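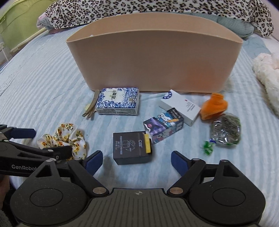 Progress report to Suleseo: household tidying data, January

We were funded for 900 usable demonstrations of putting small things into a bin. At the end of January we hold 262. I would rather report that number than the larger one on the dashboard, which includes every recording started.

Collection is done with two hand-held grippers, in lived-in bedrooms. The Varno home is finished and the Hao home is open. Each session runs 70 minutes, and people slow down badly in the last 15.

Soft items are well covered. Keys, hair clips and anything in shiny wrapping are thin, and I don't believe more hours in the same two rooms will fix that.
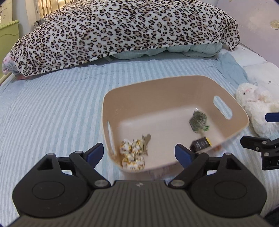
Bedroom session: basket on the bed with keys, wrapped candies and a dark green pouch inside.

Oser has proposed filling the gap by replaying old recordings with altered backgrounds. I remain doubtful. The bedding changes in those copies but the grasp stays the same, and grasps are what we are short of. We have seen no test result that says otherwise, and have asked for one before any money moves.

Requested from you: a third home, and agreement that recordings with a blurred container be reviewed by hand before they are counted. Our total may drop when that review is done.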